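Speaker notes: Keeping an old computer going
Library evening talk, August 26, 2020

Slide 1. Say hi, wait for the stragglers, check the people at the back can hear me. Mention the handout (it's by the door, take one for a friend!).

Start with the Gurnel story. I bought a Gurnel tower used, it ran beautifully for ages, and then one October it started shutting itself off in the middle of emails. I was ready to haul it to the curb. I'd even priced a new one: 838 dollars, before the keyboard. Pause there and let people groan.

Slides 2 to 4. Click through these slowly while I talk about getting the side panel off and laying the tower down.

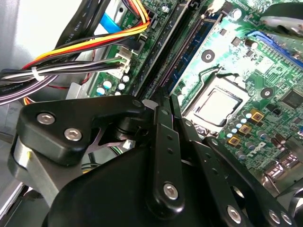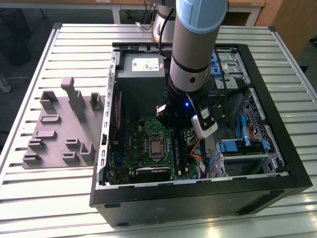
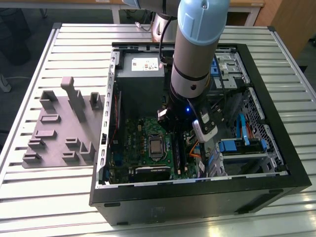
An open desktop tower, all three times. Priya-style questions usually start right about now, so stop and take one.

Last time it was a voice from the second row: But if I open mine up and it still shuts off, haven't I just wasted a Saturday?

Good question, and I want to answer it properly this time instead of mumbling. No, you haven't, because you'll have ruled out dust, and dust is the first thing any repair shop is going to charge you to rule out. You'll also know what's in there, so when the person at the counter says you need a new something, you can ask which one and why.

Slide 5. Before you touch anything. Shut it down the normal way. Switch off the power supply at the back if it has a switch, pull the plug, then hold the power button in for a few seconds. Touch bare metal on the case before you reach in, and keep doing it as you go. Do not work on shag carpet in wool socks (I have done this, tell them I have done this). And never, ever open the power supply itself. If that box is the trouble, swap the whole box.

Slide 6. Dust. Short bursts from the can, held upright, and hold the fan blades still with a finger so they don't spin like crazy. Do it outside or in the garage if you can. Skip the household vacuum. Somebody always asks about the hair dryer, and the answer is please don't.

My Gurnel had a gray felt blanket across the processor cooler. I mean a real blanket, I could have peeled it off and mailed it to somebody. That was the whole problem! It cost me one can of air.

Slide 7. Cables and memory. Take a phone picture before you unplug a single thing. Then push each connector back in gently, one at a time. Memory sticks can be reseated too: open the clips, lift the stick straight up, line up the notch, press until it clicks. It takes more push than you'd think, and the first time you'll be sure you're breaking it.

Slide 8. Upgrades worth paying for. If the computer still has a spinning hard drive, swap it for a solid state drive before you spend a dime on anything else. My mother's Marchetti took 11 minutes to get from the power button to her solitaire. With the new drive she doesn't have time to put the kettle on, and she complains about that now.

More memory comes next. Check the manual for the type it takes and the most it can hold. I once bought 2 sticks for the Marchetti that were the wrong kind entirely, and they're still in my desk drawer if anybody wants them.

Slide 9. When to quit. Swollen capacitors, a burnt smell, anything scorched: unplug it and leave it alone. Also, if the machine can't run a system that still gets security updates, be careful about banking on it. It can have a nice second life playing music in the basement with no internet at all.

Back up before any of this. I should probably put that on slide 1. (Move it to slide 1 before the next talk.)

Slide 10. Getting rid of one. Erase the drive or take it out and keep it. The county drop-off takes towers and monitors, but call first, the hours have changed twice this summer. Don't put it in the regular trash.

If there's time: the Pitov printer story. If people are looking at their watches, skip it, it's long and the printer doesn't get fixed.

Questions. Repeat each one into the microphone. Remind them the library has two screwdriver kits to lend, ask at the front desk, and please bring back the tiny bits.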